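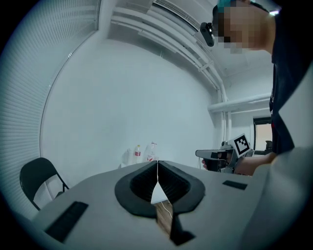
3.2 작업대 환경과 물품 배치

그림 2는 본 연구에서 관찰한 작업대의 한 시점을 보여 준다. 작업대 상판은 밝은 회색이며, 벽에 면한 뒤쪽에는 병 세 개가 세워져 있고 상판 위에는 검은색 직사각형 패드 두 개가 놓여 있다. 패드 가운데 길쭉한 것은 비스듬한 방향으로, 작은 것은 상판의 먼 쪽 가장자리에 더 가깝게 위치한다. 작업자는 선 자세로 상체를 상판 쪽으로 기울이고 있다.

본 절의 분석은 물품이 작업대의 어느 구역에 놓이는지, 그리고 그 배치가 정리 작업의 순서와 어떤 관계를 갖는지에 초점을 둔다. 선행 조사인 Räsänen의 Jostari 보고서는 가정 및 소규모 작업실의 수평면을 전면부, 중앙부, 후면부로 구분하고, 후면부가 장기 보관 구역으로 전용되는 경향을 지적하였다. 본 연구는 이 구분을 따르되, 벽에 면한 작업대에서는 후면부의 경계를 벽면으로부터의 거리로 정의하였다. 경계값은 상판의 깊이와 무관하게 동일하게 적용하였다.

관찰은 Dirnham과 Stornar 두 곳의 작업실에서 1월에 시작하여 6월 9일에 종료하였다. 수집된 정리 작업은 모두 600건이며, 이 가운데 작업 전후의 배치를 모두 확인할 수 있는 기록만을 분석에 포함하였다. 각 기록에는 물품의 종류, 최초 위치, 최종 위치 및 이동 순서를 부여하였다. 동일 물품이 한 작업 안에서 두 번 이상 이동한 경우에는 각 이동을 별도의 사건으로 처리하였다.

분류 기준은 다음과 같이 적용하였다. 병과 같이 바닥 면적에 비하여 높이가 큰 물품은 직립형으로, 패드와 같이 두께가 얇고 상판에 밀착되는 물품은 평면형으로 분류하였다. 형태가 고정되지 않는 직물류와 부드러운 수납물은 비정형으로 분류하였다. 두 명의 평가자가 독립적으로 분류를 수행하였고, 평가자 간 일치율은 94%였다. 불일치 항목의 대부분은 비정형과 평면형의 경계에서 발생하였으며, 이는 접힌 상태의 직물을 어느 범주로 볼 것인지에 대한 해석 차이에 기인한다. 해당 항목은 협의를 거쳐 최종 범주를 확정하였다.

직립형 물품의 68%는 작업 종료 시점에 후면부에 위치하였다. 이러한 결과는 벽면이 시각적 기준선으로 기능한다는 해석과 부합하나, 넘어짐을 방지하려는 의도와 구분하기는 어렵다. 평면형 물품은 구역별 편중이 상대적으로 약하였고, 상판의 가장자리와 평행하지 않은 방향으로 남는 사례도 확인되었다. 이에 따라 평면형 물품에 대해서는 위치와 함께 방향을 별도의 변수로 기록하였다. 방향은 상판 앞쪽 가장자리를 기준으로 측정하였으며, 기준선과 수직인 경우를 90도로 하였다.

이동 순서에서는 작업실 간 차이가 나타났다. Dirnham의 작업자는 전면부의 비정형 물품을 먼저 옮긴 뒤 후면부를 정돈하는 경우가 많았던 반면, Stornar에서는 후면부의 직립형 물품을 먼저 정렬하는 경우가 우세하였다. 두 작업실은 상판의 깊이와 벽면 수납의 유무가 서로 다르므로, 이 차이를 작업자의 습관만으로 설명하는 데에는 한계가 있다. 벽면 수납 기구인 Wako가 설치된 작업대의 기록은 3.4절에서 별도로 다룬다.

그림 2. 벽에 면한 작업대와 상판 위의 물품 배치.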